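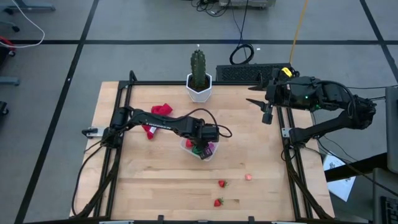 Budget season again, and yes, I have been rewriting the same spreadsheet since April

So a few of you asked me in the kitchen what the arms group is putting in for this year, and I promised I'd write it up. Short version: we want a second two-arm table, and we want it to be as much like the first one as we can manage.

I did look at other options! Carrilho sent a quote for a complete cell, very handsome, and it would have eaten almost the entire equipment line before we'd bought a single spare finger. Yen-ting Liu and I went back and forth on it over a couple of lunches and ended up at the same place we started, a plain wooden top in an extrusion frame with an arm clamped on each side. We know how to fix that one. We know which bolts work themselves out.

The arms are the big number, obviously. The number I got wrong last time was everything else. I had put down 2000 for "misc" and thought I was being generous, and then came cables, brackets, power supplies, more cables, and a shocking amount on toy strawberries and little containers to put things in and take them out of (they roll, they get stepped on, they go home in people's pockets). This year the misc line has been split up properly, with 2000 for spares alone, and Raffaele Sanna has already told me it's too low. He wants 3 spare grippers on the shelf. I've put in for 3.

Delivery is my other worry. Uvamholm is quoting 6 weeks on extrusion, which is fine, but the arms come through Grilov and they won't commit to a date until the order is signed. If you need table time this fall, please tell me now so I can plan around it - I would much rather move a delivery than move a demo.

Still open: whether we pay for a proper cable tray this time. I say yes. Raffaele says zip ties. If you have an opinion, or a half-used roll of sleeving you can part with, my desk is the one next to the Jeltska boxes.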